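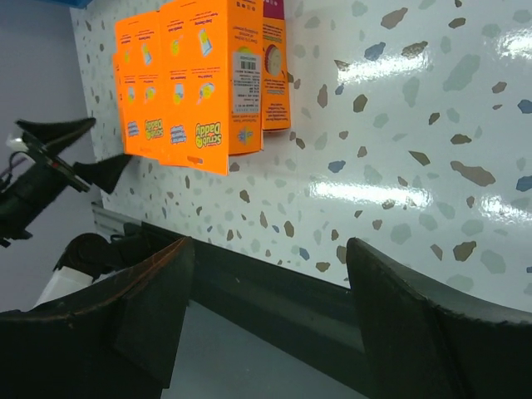 Spent most of the weekend working out what it costs to keep a one-bedroom apartment clean for a year, using my own receipts. I've kept every grocery and hardware store receipt since last October in a shoebox. Sponges were the part I had wrong. I would have guessed they were nothing. Then I started adding up name brands like Scrub Daddy, the ones in the orange boxes, and it was a real line in the budget.

The total for the year was $130. That covers sponges, dish soap, dishwasher tablets, laundry detergent, bathroom cleaner, trash bags and paper towels. It leaves out the vacuum, which I already owned, and quarters for the machines downstairs.

Paper towels were the biggest piece at $33. I don't have kids or a dog. I was using them to dry my hands, wipe the stove, line the vegetable drawer and catch drips under the coffee maker. Most of that can be done with a rag.

So I cut up two old bath towels in September. They sit in a bin under the sink, and the dirty ones go in a mesh bag on the closet door. I've bought one pack of paper towels in the time since. I still use them for bacon and for the cat that visits from the Letcombe building next door and throws up on my mat.

Sponges next. I was replacing them whenever they started to smell, so every week or so. Now I wring them out hard and stand them on edge behind the faucet. They last longer that way. I also quit using the dish sponge on the counters.

A few people asked about store brands. My results, for what they're worth:
Dish soap: the cheap one is thinner and I use more of it. No savings.
Trash bags: the cheap ones split. Went back.
Bathroom cleaner: can't tell them apart.
Laundry detergent: can't tell them apart either, and I was using twice the amount on the label anyway.

That last one is worth checking at your place. The lines inside the cap are hard to see. I marked mine with a permanent marker and a bottle now gets me through the season.

I priced the same list at the two stores I can walk to. The one on Clonard Street was cheaper on everything except tablets. The one on Tistar is open later, and that's why I had been going there. I was paying extra to shop at 9 p.m.

Someone asked if I count my time. No. I'd be cleaning the kitchen either way. The receipts took one afternoon and part of a Sunday, and a lot of that was reading faded ink under a lamp. If you want to try it, write the total on the back in pen when you get home.

Goal for next year is $69. That may be too low. Trash bags alone eat a good part of it, and I'm not going to wash out trash bags. I'll post the number next fall whatever it is.

To the person asking about the spreadsheet: it's four columns. Date, store, item, price. You can make it faster than I can send it.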